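Storing Apples and Other Fruit at Home

Apples keep longer than most people expect if they are sorted first and kept cool. The steps below work for a single bag from the store or a full box from an orchard.

Sort before you store

Go through the fruit as soon as you get it home. Set aside anything with a bruise, a split or a missing stem and eat those first. One bad apple really does speed up the rest. Do not wash the ones you plan to keep. Wash them when you are ready to eat them.

Small batches

A week's worth can stay on the counter. Use a bowl or basket that lets air through, and keep it out of direct sun and away from the stove. Bananas should go somewhere else – they ripen everything near them. Turn the fruit over on Sunday when you add new groceries, so the oldest ends up on top.

A dark woven basket hides stains and scuffs better than a pale one.
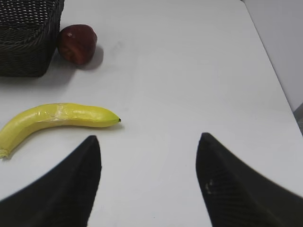
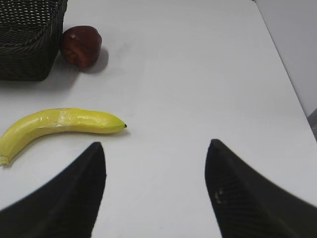 Larger batches

Anything over a week's supply belongs in the refrigerator or a cold room. The crisper drawer is fine. Put the apples in a plastic bag with a few holes poked in it and lay a damp paper towel inside. Check the towel every few days and wet it again if it has dried out.

For a cold room, wrap each apple in a half sheet of newspaper and stack no more than two layers deep. Keep potatoes and onions on the other side of the room. Khoa Mai wrote in to say she gets her late apples through to May this way in an unheated pantry in Goltamthorpe.

Cleaning a woven basket

Empty it and shake out the crumbs over the sink. Go over the weave with a dry paintbrush or an old toothbrush, working along the strands. For sticky spots, use a cloth wrung out in warm water with a drop of dish soap, then wipe again with plain water. Do not soak natural fiber. Stand the basket upside down for 30 minutes, feel the bottom, and give it longer if it is still damp.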